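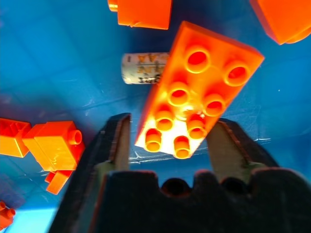

Toy bricks collect dust and sticky fingerprints faster than most people think, and twice a year I wash all of ours. The dirt likes to sit around the studs, so on a long piece with two rows of four, like the orange one, I go between the rows with an old soft toothbrush. The water should be lukewarm, with 2 drops of washing-up liquid.

Sort before you wash

I put only one colour in the bin at a time. Pieces with stickers I keep out of the water.
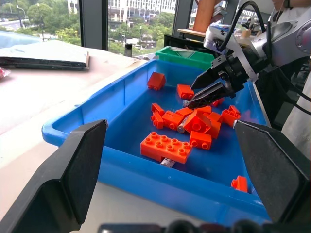
Orange bricks in the blue bin.

Leave them to soak for 50 minutes, then rinse well in a sieve.
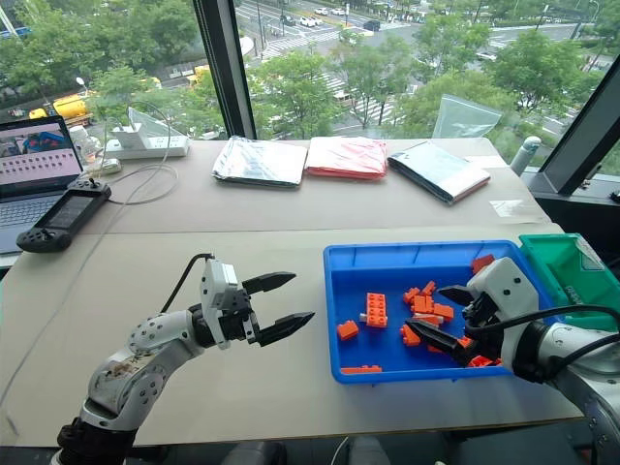 Drying and storing

Spread the bricks on an old towel and turn them after 12 hours. Do not use the hair dryer. When they are dry, I keep them in a Fulska box with a lid.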